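Why Does a Screw Hold So Tight?

I have a confession. When I was in second grade I thought a screw was just a nail that somebody had twisted by accident. I really did! I even told my class that.
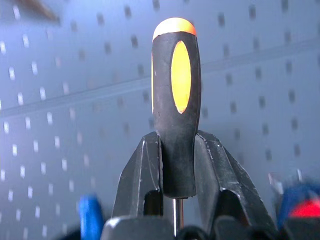 Zinash Jemal wrote to me after my last page and asked, "If a nail goes in with one good whack and a screw takes forever, why do people bother with screws?" She also wanted to know if you could straighten a screw out and see how long it was.

Oh, I love both of those. Let's do the second one first, and for that you need a piece of paper, a pencil and a marker.

Cut the paper into a triangle, the kind with one square corner. Run the marker along the long slanted side so it's nice and dark. Now put the pencil against the tall straight side and roll the paper around it. Look at your marker line! It goes around and around the pencil, climbing the whole way. You made a screw.

So a screw is a ramp wrapped around a pole. That winding ridge is called the thread, and if you could peel it off and lay it out flat, you'd have a long skinny ramp, a lot longer than the screw it came from. (Please don't try to peel a real one. I tried once with pliers and all I got was a sore thumb.)

Think about ramps for a minute. Near my house in Livham there's a library with a set of steep steps in front and a long ramp that zigzags up the side. If I have a heavy bag of books, I take the ramp. I walk farther, but each step is easier on my legs. The books end up at the same door either way.

A screw makes the same kind of trade. You turn it and turn it, and each turn only moves it a teeny bit into the wood. That's the long walk. What you get back is a big push. Your hand isn't strong enough to shove a piece of metal straight into a board, but it's plenty strong enough to turn one in.

The tool helps too. Have you noticed that a screwdriver handle is a lot fatter than the metal part? Your hand travels in a big circle on the outside while the tip travels in a tiny circle in the middle, and the tiny circle gets the stronger twist. If you want to feel it, ask a grown-up to start a screw in a scrap of soft wood, then try turning the screwdriver by its skinny metal shaft. Hard, right? Now grab the handle. So much better!

Okay, back to Zinash's first question. A nail has smooth sides, or nearly smooth. The wood squeezes it, and the squeezing makes friction, which is the rubbing force that stops things from sliding. That works fine for lots of jobs. But if you pull hard enough, the nail slides back out the way it went in.

A screw has friction too, plus all that thread dug into the wood. To yank it straight out you'd have to rip through the wood sitting between the ridges. And there's one more nice thing about it: when you want it out, you just turn it the other way. Most screws go in when you turn them to the right and come out when you turn them to the left. My grandpa taught me "righty-tighty, lefty-loosey," and I still mumble it under my breath.

Once you know what a screw is, you start bumping into them everywhere. The lid on the peanut butter is one. So is the bottom of a light bulb, and the cap on your toothpaste if it's the twisty kind. At the Trerirdale playground there's a spiral slide with 2 full turns, and that's a ramp around a pole as well, only big enough to sit on.

If you have a jar with a screw lid, put a dot of washable marker on the lid and another on the glass right under it. Guess how far you'll have to turn the lid before it comes off. My guess was 4 whole turns and I was way, way wrong. Try it with a soda bottle next and see which one takes more.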